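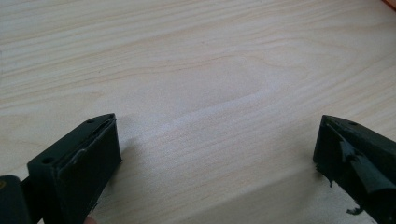
## 4. 会員登録および権限の設定

本章では、団体会員管理システム「Cledemeo」において、会員企業の登録、会員区分の割り当て、議決権の設定および登録内容の変更を行う手順を定めます。操作は、各団体の事務局において管理者権限を付与された職員が行ってください。初期設定(第3章)が完了していない場合、本章の画面は表示されません。

### 4.1 会員区分

Cledemeoでは、次の区分があらかじめ登録されています。名称は団体の定款に合わせて変更できますが、区分コードは変更できません。

| 区分コード | 標準名称 | 議決権 | 役員候補への登録 |
|---|---|---|---|
| A | 正会員(施工) | あり | 可 |
| B | 正会員(資材・機器) | あり | 可 |
| C | 賛助会員 | なし | 不可 |
| D | 特別会員 | 個別に設定 | 個別に設定 |

**注記** 一つの企業を複数の区分に登録することはできません。施工と資材販売の双方を営む企業については、定款に定める主たる事業の判定基準に従い、いずれかの区分を選択してください。

### 4.2 登録前に用意する書類

登録作業を始める前に、以下の書類が事務局に提出されていることを確認してください。

- 入会申込書(代表者の記名があるもの)
- 登記事項証明書の写し
- 建設業許可通知書の写し(区分Aの場合)
- 会費の算定に用いる直近事業年度の完成工事高または売上高の申告書
- 議決権行使者の届出書(区分A、Bおよび議決権を付与する区分Dの場合)

書類をシステムに添付する場合は、PDF形式で保存してください。1件の会員につき、最大50件のファイルを添付できます。

### 4.3 会員企業の登録

1. 管理者としてCledemeoにログインし、メインメニューの「会員管理」を選択します。
2. 「新規登録」を選択します。会員番号の入力欄が表示されます。
3. 会員番号を入力します。自動採番を使用する場合は空欄のまま次へ進みます。
4. 企業の正式名称、ふりがな、本店所在地および代表者の役職・氏名を入力します。名称は登記事項証明書の表記に一致させてください。「(株)」などの略記は使用できません。
5. 「会員区分」の一覧から該当する区分を選択します。
6. 区分Aを選択した場合は、許可番号、許可の種類および有効期限を入力します。
7. 「連絡担当者」欄に、事務連絡を受ける者の所属および電子メールアドレスを入力します。
8. 「添付書類」タブを開き、4.2に掲げる書類を添付します。
9. 「仮登録」を選択します。会員の状態が「審査中」に変わります。

**注意** 仮登録の段階では、会費の請求書は発行されません。理事会の承認前に「本登録」を選択すると、請求データが会計連携機能「Harkico」へ送信され、取り消しには会計担当者の承認が必要となります。

### 4.4 承認の記録と本登録

1. 「会員管理」から「審査中の会員」を開き、対象の企業を選択します。
2. 「承認情報」欄に、承認した理事会の開催日および議案番号を入力します。
3. 議事録の該当箇所を添付します。
4. 入会日を入力します。理事会の承認日より前の日付は入力できません。
5. 入力内容を確認し、「本登録」を選択します。

本登録が完了すると、連絡担当者あてに登録完了通知が送信されます。通知の文面は「設定」の「通知テンプレート」で変更できます。

会員番号に1157と表示されたまま本登録が終了しない場合は、採番設定が初期値に戻っています。3.5の手順に従って開始番号を再設定したのち、手順1からやり直してください。

### 4.5 議決権行使者の設定

議決権を有する会員については、議決権行使者を1名登録します。予備の行使者を含め、登録できるのは2名までです。

1. 会員の詳細画面で「議決権」タブを開きます。
2. 「行使者を追加」を選択し、届出書に記載された役職および氏名を入力します。
3. 「正」または「予備」を選択します。
4. 有効期間の開始日を入力します。
5. 「保存」を選択します。

**注記** 正の行使者が登録されていない会員は、総会の出席票および議決権行使書の出力対象に含まれません。総会の招集通知を発送する前に、「帳票」の「行使者未登録一覧」を出力して確認してください。

**注意** 会費を滞納している会員の議決権は、自動では停止されません。定款に停止の定めがある場合は、所定の手続を経たうえで、管理者が「議決権」タブの「行使を停止」を選択してください。

### 4.6 委員会への所属登録

技術委員会、安全委員会その他の委員会に委員を登録する場合は、先に「組織管理」で委員会を作成しておく必要があります。

1. 「組織管理」から対象の委員会を開きます。
2. 「委員を追加」を選択し、会員企業を検索します。
3. 委員の氏名、役職および任期を入力します。
4. 委員長または副委員長に就任する場合は、「役割」欄で該当するものを選択します。
5. 「保存」を選択します。

賛助会員から委員を選任する場合、議決権のない委員として登録されます。委員会規程により委員会内での議決権を認めるときは、「委員会内の議決権」にチェックを入れてください。この設定は総会の議決権に影響しません。

### 4.7 会員区分の変更

事業内容の変更などにより会員区分を改める場合は、既存の登録を削除せず、次の手順で変更します。

1. 会員の詳細画面で「区分変更」を選択します。
2. 変更後の区分および適用日を入力します。
3. 変更届を添付し、「申請」を選択します。
4. 承認後、「変更を確定」を選択します。

会費の年度は12月に終了するものとして初期設定されています。年度の途中で区分を変更した場合の会費の取扱いは、「会費設定」の「期中変更」で選択した方式に従います。

### 4.8 退会および登録の抹消

1. 会員の詳細画面で「退会処理」を選択します。
2. 退会日および事由を入力し、退会届を添付します。
3. 未収会費の有無を確認します。未収がある場合は警告が表示されます。
4. 「確定」を選択します。

退会処理の確定後90日間は、管理者が処理を取り消すことができます。期間を過ぎた登録は閲覧専用となり、再入会の際は新規の会員として登録する必要があります。

**注意** 「完全削除」を実行すると、過去の会費納入記録および総会の出席記録も失われます。団体の文書保存規程に定める期間が満了するまで実行しないでください。

### 4.9 登録データの移行

旧システム「Filip」から会員データを移行する場合は、移行用の様式に出力したうえで、「ツール」の「一括取込」を使用します。取込の前に必ずバックアップを作成してください。Filipの「準会員」はCledemeoに対応する区分がなく、取込時に区分Dとして登録されます。取込後、会員ごとに議決権の設定を確認してください。

取込結果にエラーが表示された場合は、エラー一覧を保存し、Dasilmontサポート窓口へ送付してください。送付の際は、団体名、使用中の版番号および取込を実行した日時を併せてお知らせください。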